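Nitness Walking Guide to the Old Temples: five stars from me

I carried this little guide through 8 temples in August and I'm still raving about it! Esi Owusu writes the way a good friend talks, telling you which gate to use, where to leave your shoes and when the evening singing starts. The fold-out map survived my pocket (barely). My one gripe is the tiny print in the section on carvings, which I had to read under a streetlight. There's a page on dress too, so I packed a few soft layers and felt fine everywhere. Buy it before you book your train.

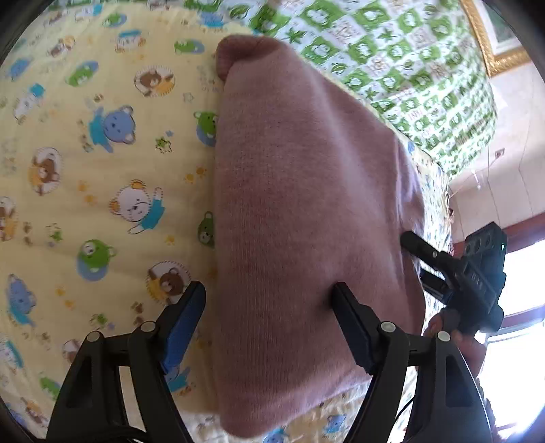

Pink knit, folded, on the bear-print sheet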